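The Ferry to Skunuditz

1. The Packing

Mahfuz Bhattacharjee had been told by three different doctors and one very forward pharmacist that he ought to get away for a bit, and he had agreed with every one of them and gone home again each time to water the tomatoes. It was his daughter who finally bought the ticket. She rang from Dillel in the middle of January to say that it was paid for, that it could not be refunded, and that his old friend Bugti was expecting him on the island and had already aired the spare room.

"Bugti airs nothing," said Mahfuz. "Bugti has had the same curtains closed since his wedding."

All the same, he got the brown suitcase down from the top of the wardrobe and stood looking at it for a good long while, the way you might look at a relative who has turned up without ringing first. It still had a baggage label on the handle from the last trip, the one he and Salma had taken when she was well, and he decided straight off that the label would be staying where it was.

He packed the way she had taught him, with the heavy things at the bottom and the socks tucked into the shoes. He put in two books he had been meaning to read for years, and a tin of her ginger biscuits — her recipe, at any rate, though his own never came out the right colour. Then he took out one of the books to make room for a jar of lime pickle, because Bugti would be unbearable if he arrived without it.

The jacket was the last thing. It was summer at home, and the tomatoes were splitting on the vine from the heat, but the wind came up off the strait every evening, and Salma had never once let him board a boat without something padded. He could hear her saying it, too, in the doorway with her arms folded, and he said "Yes, yes, all right," out loud to the empty hall and felt a good deal better for it.
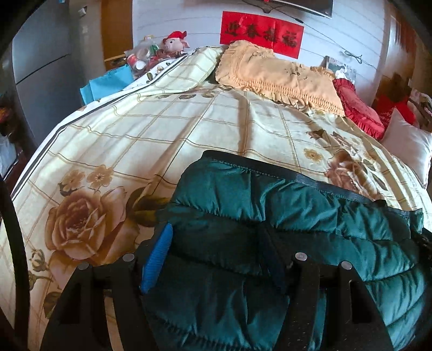
2. The Crossing

The ferry was called the Rarard, and it left at ten past four, or whenever the skipper had finished his pie. There were 17 passengers and a crate of hens. Mahfuz found himself a seat out of the spray beside a girl of about 16 who was going over to work in her aunt's bakery and did not want to talk about it, and who then talked about it for the better part of an hour.

She told him she had never been away from home before. He told her that he had, plenty of times, but never by himself, and that he wasn't sure he knew how it was done.

"You just sit there, I reckon," she said, "and the boat does it."

He thought that was about as sensible as anything the doctors had come up with, so he opened the tin and offered her a biscuit. She ate it slowly, looking out at the grey water, and asked if she could have the recipe for her aunt. Mahfuz borrowed her pen and wrote it on the back of his ticket, and he had got as far as the treacle when the hens began to make a racket and somebody called out that they could see the jetty.

Bugti was standing at the end of it in his slippers, waving a tea towel.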